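Hullum Housekeeping Course
Unit 4: The bedroom – stripping, airing and making up
Notes by Efa Gronow

These notes go with the April practical. Bring them with you, as the checklist at the end is used for marking.

4.1 Before you touch the bed

Open the window and clear a path on both sides. In a narrow bedroom the gap between bed and wardrobe may be the only place to stand, so move boxes, shoes and rugs that slide. With a mirrored sliding door, keep your elbows in when you shake out a sheet. Wipe hand marks off the mirror last.
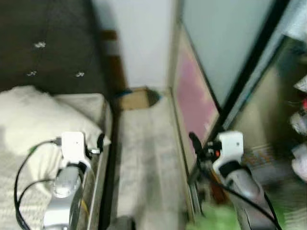 Upholstered headboards hold dust in the tufting. Use the soft brush on the vacuum and go round each button by hand. Crystal buttons are often held by a single thread – don't pull the brush across them. Do this while the old bedding is still on, so that the dust falls on something you are going to wash.

4.2 Stripping

Take pillows off first, then blankets, then sheets. Check the folds for small things before anything goes in the wash. Books and toys go on a shelf or chair, not back on the bed.

A blanket can be rolled lengthwise to one side while you look over the mattress. If it hangs to the floor, lift the end before you walk past it. 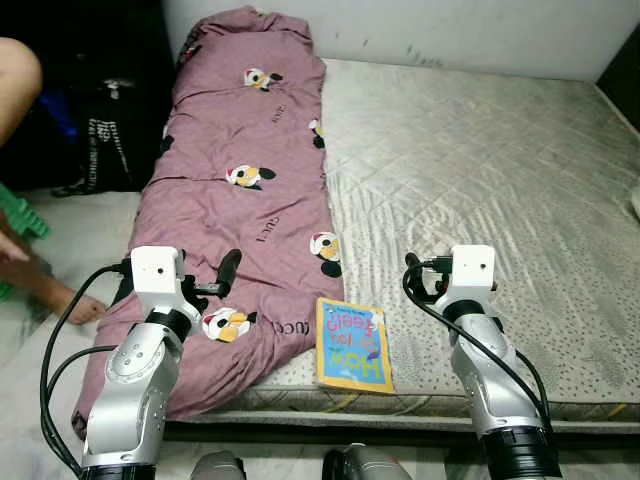
Fig. 2. Quilted mattress with a patterned blanket bunched along one side. Children's book still to be put away.

4.3 The mattress

Vacuum the quilting along the stitch lines, then the edge trim. Look at the wall behind as well. Grey scuffs near mattress height usually come off with a damp cloth, but test a small patch of paint first.

Leave the mattress bare for 90 minutes if the day allows.

4.4 Checklist

Window open
Floor clear
Headboard brushed
Folds checked
Mattress vacuumed, both long edges
Wall wiped
Mirror wiped

Reading for next time: Howells, the chapter on blankets and quilts. Written answers are due 28 May 2020, 700 words at most.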